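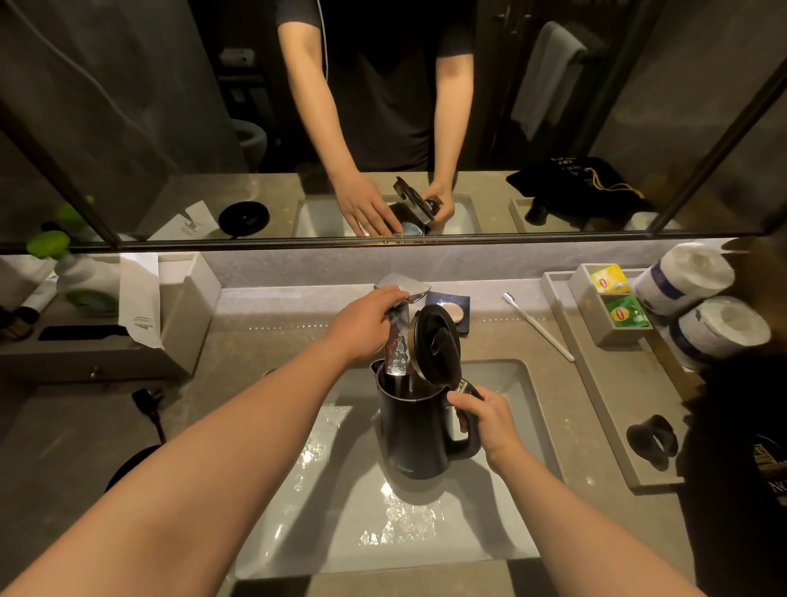
Filling the kettle at the bathroom sink, lid all the way back.

Hotel room kettles: do you rinse them, and how?
Travel Gear and Rooms > Hotels and Guesthouses
Started by amber_kuipers, 26 May 2018

amber_kuipers wrote:
I travel for work most months and I drink a lot of tea in my room. The usual setup is a kettle with a separate base, a couple of tea bags in a little box and one sink, and the sink is in the bathroom. The room I'm asking about is like that. There's a yellow Lipton and a green Lipton on the tray next to the toilet paper, so somebody expects you to make tea in there.

My routine is to fill it, swish, dump, fill again, boil, dump that, then fill a third time for the tea. My sister says I'm wasting water and ten minutes. What does everybody else do? And does anyone have a good way to fill one under a low faucet? The spout on these square basins never leaves much space.

Room was 419 at the Humovska, if anybody collects that sort of thing.

darko_a wrote:
One rinse, one boil, dump, done. The boil takes care of anything I'd worry about. The second rinse is for dust and you already got the dust with the first one.

For the low faucet I tilt the kettle and put the mouth under the spout at an angle, lid back as far as it goes. You won't get it full but you don't need it full for one cup.

thai_thu wrote:
I do less than either of you. I look inside. If it's clean I fill it and make tea. If it has scale in it I still make tea, since scale is only minerals from the water. If it smells like anything I call the desk and ask for another one.

I have stayed in 80 rooms or so that had kettles and I've asked for a replacement twice.

benedicta_ach wrote:
I don't agree with "look inside." Half of these kettles are dark inside and the bathroom light is behind your head. You can't see a film of old soup in there. People cook noodles in them. People cook eggs in them. I ran the front desk at a guesthouse for four years and I have poured out things I'm not going to list.

Two rinses and a full boil, minimum. Amber is right and her sister is wrong.

thai_thu wrote:
If someone cooked soup in it you would smell it. I did say smell.

benedicta_ach wrote:
You smell it after it boils. Before that you often don't.

amber_kuipers wrote:
I was going to say the same. I had one in February that seemed fine until it got hot, then the whole room smelled like bouillon cubes. That's when I started the three fills.
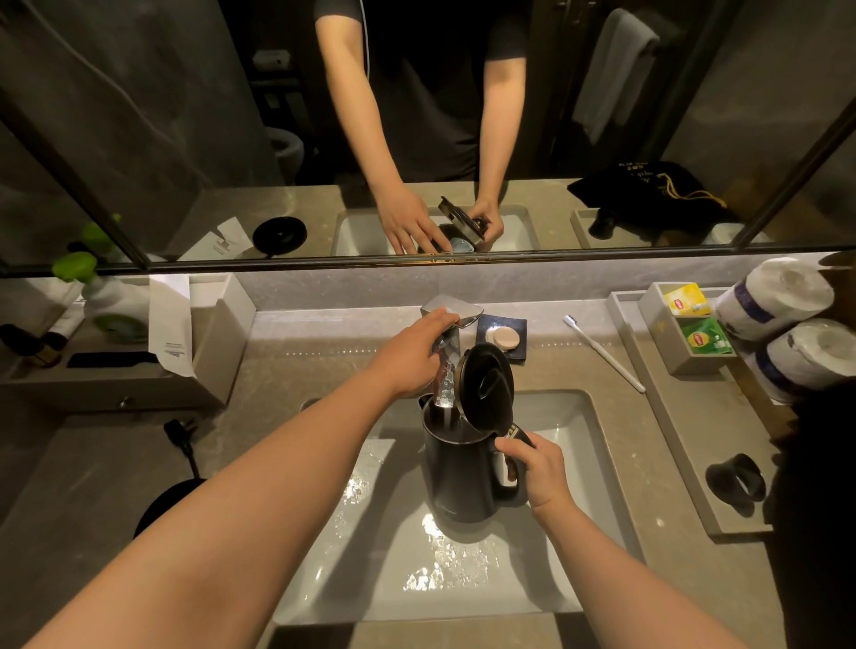 What I haven't worked out is the outside. If you fill at the basin the bottom of the kettle is going to touch the porcelain, and then it goes back on the base. I've been wiping the bottom with a hand towel before I set it down. Is that enough, or should it sit for a minute first? I keep the plug out of the wall until I'm finished either way.

afia.sowah wrote:
Wipe it and turn it over to check the socket in the middle. That's the part that matters. If there's water up in the ring, shake it out and give it a couple of minutes on a dry towel. I sold small appliances for a long time (Tsikata, mostly their kettles and irons) and the returns we got were nearly all from people who filled it to the brim and let it boil over into the base.

Also, keep it below the max line. Everybody knows this and then they fill it by feel, because the line is on the inside and you can't see it with the water running.

darko_a wrote:
I use the tooth glass. Fill the glass, pour it in the kettle, repeat. The kettle never goes in the sink so there's nothing to wipe.

benedicta_ach wrote:
The tooth glass is the one thing in the room I trust less than the kettle.

darko_a wrote:
You're about to boil the water.

benedicta_ach wrote:
Fine, but I'm still not using the glass.

afia.sowah wrote:
I carry a silicone cup from Covico that folds flat. Holds enough for one mug and it goes under any faucet. Not cheap for what it is, but I've had mine three years.

amber_kuipers wrote:
I looked at those. I also have the Naditz travel kettle, the one with the collapsible sides, and I quit bringing it. It takes forever and the cord is 35 inches, so the only outlet it reaches is usually the one behind the TV.

On the toiletries question somebody sent me by message: yes, I leave my toothbrush on the counter by the sink. I know. I move it before I pour anything out.

thai_thu wrote:
That bothers me more than the soup. You have a whole tray there.

amber_kuipers wrote:
The tray has the toilet paper on it. And the tea. I could move things around, I suppose -- I'm usually in a room for one night and don't bother.

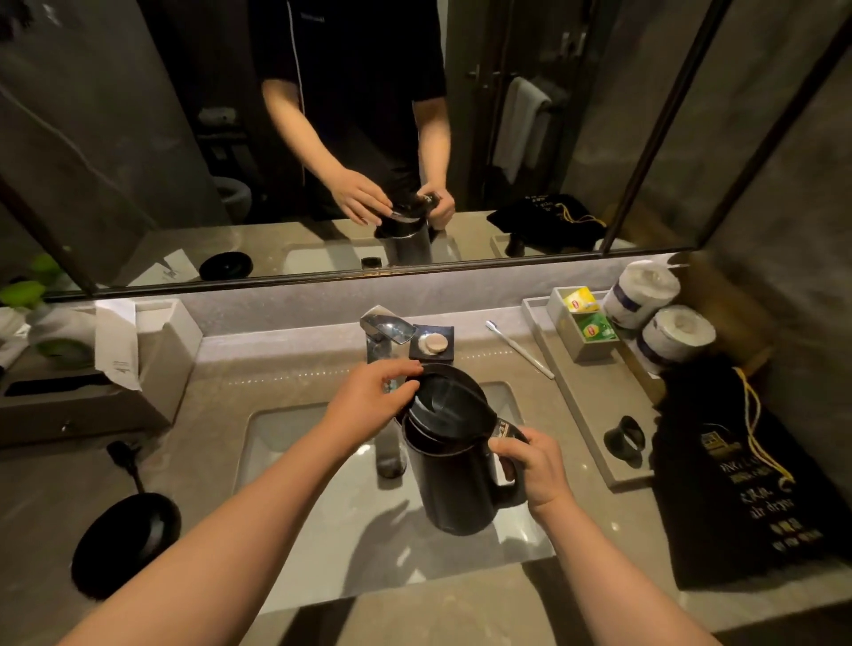 Same kettle and sink, toothbrush to the right of the soap dish.

afia.sowah wrote:
Hold the handle when you swish, and only put a hand over the opening if the water in there is cold. After the boil, let it cool some before you empty it. I have a scar on my thumb from a bathroom sink in a motel, trying to hurry.

darko_a wrote:
Pour it out slowly down the side of the basin and it won't splash back. Those flat-bottomed sinks are bad for that.

benedicta_ach wrote:
And bring a packet of citric acid if you stay anywhere with hard water. One spoon, boil, leave it 20 minutes, rinse. I know Thu is going to say it's only minerals.

thai_thu wrote:
It's only minerals.

amber_kuipers wrote:
I'm going to try two fills in place of three and see if I notice. Afia, does that cup come in a bigger size? The only one I found was the small one.

afia.sowah wrote:
There's one bigger. I'll look at the bottom of mine tonight and post the size.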